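제3장 성공률을 믿기 전에

이 장을 읽기 전에: 독자가 제2장의 모방 학습 절차와 행동 표현을 알고 있다고 가정한다. 통계는 비율의 신뢰구간을 계산할 수 있을 정도면 된다. 3.4절의 재채점 실습에는 시간이 꽤 걸리므로 강의에서는 따로 떼어 다루는 편이 낫다.

3.1 숫자 하나로 시작하는 논문

실험실 자동화 논문의 초록에는 대개 숫자가 하나 들어 있다. 양팔 로봇이 시험관을 옮겼고 플라스크를 들었으며, 성공률은 몇 퍼센트였다는 식이다. 독자는 그 숫자를 기억하고, 다음 논문의 저자는 그 숫자를 표의 한 칸에 옮겨 적는다. 몇 해가 지나면 처음에 무엇을 성공이라고 불렀는지는 인용 사슬의 어디에도 남아 있지 않다.

이 장의 사례는 양팔 작업대 Skisus에서 학습시킨 조작 정책 Flulum이다. 개발진이 내놓은 보고서에 따르면 Flulum은 시연 3507건으로 학습했고, 과제 3종에서 평균 성공률 58퍼센트를 기록했다. 과제는 튜브 다루기, 플라스크 옮기기, 팁 상자 다루기로 나뉜다. 보고서는 이 결과를 "범용 실험 보조를 향한 실질적 진전"이라고 불렀다. 그럴 수도 있다. 다만 보고서를 끝까지 읽어도 58퍼센트의 분모가 나오지 않는다. 몇 번을 시도했는지, 과제마다 같은 횟수였는지, 중간에 사람이 멈춘 시도를 세었는지 뺐는지를 알 수 없다.

분모가 없는 비율을 어떻게 대해야 하는가. 필자의 입장은 단순하다. 확인될 때까지 그 값을 쓰지 않는다. 학생들은 이 태도를 지나치게 까다롭다고 여기곤 하는데, 몇 번 안 되는 시도에서 나온 비율의 신뢰구간을 직접 그려 보면 대개 생각이 바뀐다. 구간이 워낙 넓어서 경쟁 방법의 값이 그 안에 모조리 들어가는 일이 흔하다. 평균이라는 말도 따져야 한다. 쉬운 과제 하나가 높은 값을 내고 나머지 둘이 바닥에 있어도 평균은 그럴듯하게 나온다.

3.2 무엇을 '잡았다'고 부르는가

튜브 다루기부터 보자. 보고서의 정의로는 그리퍼가 튜브를 쥐고 랙에서 완전히 빼내면 성공이다. 읽을 때는 명확해 보인다. 실제 작업대를 놓고 읽으면 사정이 달라진다.

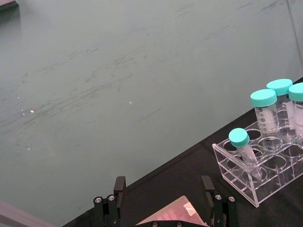 그림 3-1. 손목 쪽 카메라로 본 Skisus 작업대. 랙 앞쪽의 작은 원뿔형 튜브가 기울어져 있고, 그 뒤로 더 큰 튜브들이 보인다.

랙에 꽂힌 튜브는 크기가 서로 다르다. 앞의 작은 것은 기울어져 끝이 랙 아래쪽에 닿아 있다. 큰 것 가운데 하나는 몸통에 50과 60 같은 눈금 숫자가 찍혀 있어 용량이 제법 크다는 것을 짐작할 수 있다. 이런 배치에서 "튜브를 빼낸다"는 한 문장은 서로 다른 여러 과제를 덮어 버린다. 똑바로 선 큰 튜브의 뚜껑을 위에서 잡는 일과, 기울어진 작은 튜브의 축에 손목 방향을 맞추는 일은 요구하는 정밀도가 다르다. 보고서는 어느 튜브를 대상으로 삼았는지 구분하지 않았다. 저자들이 큰 튜브만 시험했다고 의심할 근거는 없다. 하지만 그러지 않았다고 믿을 근거도 보고서 안에는 없다.

투명한 물체도 같은 방식으로 따져 볼 필요가 있다. 아크릴 랙과 튜브는 뒤의 것이 비쳐 보이고 모서리에서 빛이 반사된다. 깊이 추정이 여기서 흔들린다는 것은 오래전부터 알려진 어려움이다. 그런데 Flulum 보고서는 투명 물체에 강하다고 주장하면서 불투명 물체만 놓은 대조 조건을 두지 않았다. 튜브의 뚜껑은 청록색이고 불투명하다. 정책이 투명한 몸통을 알아보았는지, 눈에 잘 띄는 뚜껑만 따라갔는지를 가르려면 뚜껑의 색을 바꾸거나 가린 시험이 있어야 한다. 어렵지도 비싸지도 않은 시험이다. 필자는 비슷한 보고서를 읽을 때마다 이 시험부터 찾아보고, 대개는 찾지 못한다.

카메라의 위치도 결과에 섞여 들어간다. 손목 시점에서는 손가락 두 개가 화면 아래쪽에 늘 버티고 있고, 그 사이의 물체는 일부가 가려진다. 그림 3-1에서 손가락 사이에 놓인 분홍빛 물체도 그렇다. 격자 모양의 둥근 자국이 비치는 것까지는 알겠는데, 이 한 장만 가지고 무엇인지 단정하기는 망설여진다. 사람이 망설이는 입력이라면 정책도 다른 시점에 기대고 있을 가능성이 있다. 그러니 시점을 하나씩 빼고 다시 측정한 결과가 필요하다. Flulum 보고서는 손목 시점을 모두 뺀 조건만 실었고 머리 시점을 뺀 조건은 싣지 않았다. 왜 한쪽만 했는지는 설명하지 않는다.

3.3 두 팔은 협력하고 있는가

'양팔 협응'은 이 분야에서 가장 느슨하게 쓰이는 말 가운데 하나다. Skisus에는 팔이 2대 있다. 팔이 둘 달렸다는 사실에서 둘이 협력한다는 결론으로 건너가는 논문이 생각보다 많다.

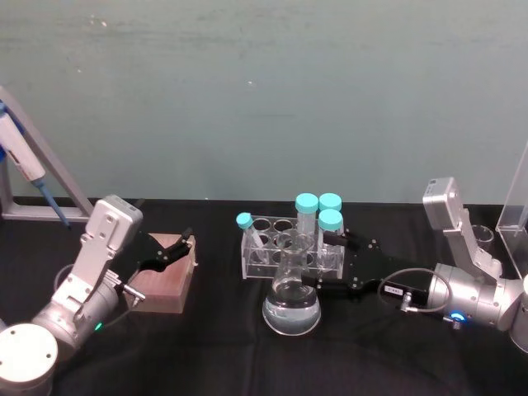
그림 3-2. 머리 쪽 시점. 오른팔 그리퍼는 삼각 플라스크의 목을 쥐고 있고, 왼팔 그리퍼는 나무토막 가까이에 있다.

오른팔은 투명한 액체가 담긴 플라스크의 목을 쥐고 랙 앞에 두고 있다. 왼팔은 손가락을 벌린 채 갈색 나무토막 바로 위에 머문다. 두 팔이 한 작업의 두 부분을 맡았다고 읽을 수도 있고, 서로 관계없는 일 두 가지를 같은 작업대에서 하고 있다고 읽을 수도 있다. 왼팔은 그저 대기 자세일지도 모른다. 사진은 이 해석들 가운데 어느 것도 골라 주지 않는다. 그런데 보고서 본문에는 이런 종류의 배치를 두고 "두 팔이 역할을 분담하는 창발적 행동"이라고 쓴 대목이 있다. 창발이라는 단어를 쓰려면 적어도 한 팔을 고정했을 때 다른 팔의 성능이 떨어진다는 자료를 내놓아야 한다. 성능이 그대로라면 둘은 각자 일한 것이다.

협응을 주장하는 글을 읽을 때 필자가 찾는 자료는 한 팔의 궤적에 일부러 지연을 넣은 기록이다. 오른팔을 늦추었을 때 왼팔이 기다리면 무언가를 주고받고 있다는 증거가 된다. 왼팔이 원래 속도로 제 일을 마친다면 협응이라는 이름은 거두어야 한다. 시연 자료에서 두 팔의 동작이 늘 같은 박자로 기록되어 있었다면, 정책은 상대를 보지 않고도 협력하는 것처럼 보이는 궤적을 재생할 수 있다. 시연 3507건이라는 양은 이 문제를 해결해 주지 않는다. 같은 박자가 그만큼 많이 반복되었다면 문제는 오히려 굳어진다.

액체도 짚어 두자. 플라스크를 목으로 쥐는 동작은 액체가 없을 때와 있을 때 난도가 다르다. 무게중심이 손가락 아래 넓은 바닥 쪽에 있고, 팔이 멈출 때 안의 액체는 바로 멈추지 않는다. Flulum의 성공 정의는 플라스크가 목표 구역 안에 서 있는지만 묻는다. 얼마나 흔들렸는지, 흘렸는지, 벽면 높이까지 액체가 올라왔는지는 묻지 않는다. 화학 실험을 해 본 사람이라면 이 정의에 동의하지 않을 것이다. 로봇 연구자는 물체의 자세를 재고 실험실 사용자는 내용물의 상태를 걱정하는데, 보고서에는 앞의 것만 적히고 홍보 문구에는 뒤의 것이 암시된다.

시연의 수도 그대로 받아들이기 어렵다. 3507건이 서로 독립된 3507가지 상황이라는 뜻은 아니다. 한 조작자가 같은 배치에서 연달아 수집한 시연은 서로 매우 닮는다. 수집 날짜, 조작자, 초기 배치별로 묶었을 때 실제로 몇 종류의 상황이 있었는지가 일반화를 논할 때의 유효한 수다. 이 값을 밝히지 않은 보고서에서 시연의 총수는 들인 노력을 알려 줄 뿐이다.

3.4 Lastness: 마지막 순간을 어디에 둘 것인가

Kobzar는 공개된 조작 기록을 다시 채점하기 위해 만든 평가 절차다. 핵심은 Lastness라는 지표인데, 성공 조건이 처음 만족된 순간부터 시도가 끝날 때까지 그 조건이 얼마나 유지되었는지를 비율로 잰다. 플라스크를 목표 구역에 세웠다가 손가락을 벌리면서 넘어뜨린 시도는 기존 방식에서 성공으로 남을 수 있다. Lastness에서는 낮은 값을 받는다. 발상은 소박하고, 그래서 쓸모가 있다.

그렇다고 Lastness를 정답처럼 대할 이유는 없다. 값이 시도의 종료 시점에 달려 있기 때문이다. 조건을 만족시키자마자 기록을 끊으면 무엇이든 높은 값이 나온다. Kobzar 지침서는 성공 뒤에도 일정 시간 기록을 계속하라고 권하지만 그 시간을 정해 주지 않는다. 유지 시간을 짧게 잡은 연구실과 길게 잡은 연구실의 값을 한 표에 넣는 순간, 우리는 3.1절에서 비판한 상태로 되돌아간다.

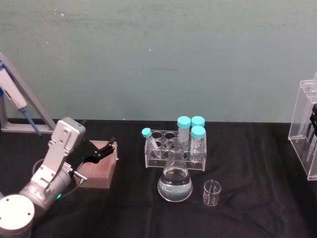
그림 3-3. 머리 쪽 시점의 다른 배치. 왼팔 그리퍼 앞에 피펫 팁 상자가 있고, 플라스크와 빈 비커가 랙 부근에 놓여 있다.

채점자가 한 장면만 보고 팁 상자 과제를 판정한다고 해 보자. 그리퍼는 상자 윗모서리에서 왼쪽으로 조금 비켜난 바로 위에 있다. 이제 다가가는 중인지, 놓고 물러나는 중인지, 잡으려다 놓쳤는지 알 수 없다. 그림 3-2와 나란히 놓아도 마찬가지다. 한쪽에서는 플라스크가 그리퍼에 잡혀 있고 다른 쪽에서는 랙 앞에 놓여 있지만, 어느 쪽이 먼저인지는 두 그림만으로 정해지지 않는다. 보고서의 그림을 왼쪽에서 오른쪽으로 읽으면서 자연스럽게 시간 순서를 붙이는 버릇이 우리에게 있다. 저자가 그 버릇에 기대어 장면을 배열했는지 의심해 볼 만하다. 시각 표시가 없는 연속 그림은 이야기로만 읽고 증거로는 세지 않는 편이 안전하다.

사람의 개입도 마찬가지다. 팔이 물체 위에 떠 있는 모습은 정책이 움직일 때나 조작자가 원격으로 움직일 때나 똑같이 생겼다. 자율 수행이라고 적힌 그림이라면 그것을 뒷받침하는 제어 기록이 함께 있어야 한다. Flulum 보고서의 부록에는 기록 파일의 목록이 있는데, 목록의 항목과 본문의 시도를 연결할 방법이 없다. 파일은 공개되어 있으나 확인은 되지 않는 상태다.

배경에 대해서도 한마디 덧붙인다. 이 장의 두 머리 시점 그림에는 검은 천과 회록색 계열의 벽이 있고, 아크릴 랙에서는 왼쪽 끝의 튜브가 두 그림 모두에서 기울어져 있다. 팔 앞의 물체와 플라스크의 상태는 다르지만 나머지는 상당히 비슷하다. 평가가 이런 범위 안에서만 이루어졌다면 그 결과는 이 작업대에 관한 결과다. 벽의 색과 천의 주름과 랙의 위치를 바꾸었을 때 무엇이 남는지는 따로 재야 한다. 보고서는 "다양한 환경"이라는 표현을 쓰지만 환경의 목록은 제시하지 않았다.

3.5 이 장에서 할 일

다음 절부터는 Flulum의 공개 기록을 Kobzar 절차에 따라 다시 채점한다. 먼저 각 시도의 시작과 끝을 우리 손으로 정하고, 그 규칙을 채점 전에 문서로 고정한다. 채점 도중에 규칙을 고치고 싶어지는 순간이 반드시 오는데, 그때는 고친 이유와 고치기 전의 값을 함께 남긴다. 그런 다음 과제별로 분모를 복원해 본다. 복원되지 않는 과제는 표에서 빈칸으로 둔다.

두 사람이 따로 채점한 결과가 어긋나는 시도는 버리지 말고 모아 둔다. 튜브가 랙에서 빠지기는 했으나 손가락에 비스듬히 걸린 경우, 플라스크의 바닥이 목표 구역의 경계에 걸친 경우가 주로 여기에 속한다. 이런 시도를 어느 쪽으로 세느냐에 따라 방법 간의 순위가 뒤집힌다면, 순위를 보고하지 않는 것이 맞다.

독자가 얻게 될 값은 58퍼센트보다 높을 수도 있고 낮을 수도 있다. 필자의 채점 결과는 일부러 싣지 않았다. 채점표 양식은 3.6절에, 비율의 구간 추정에 쓰는 식은 3.7절에 있다.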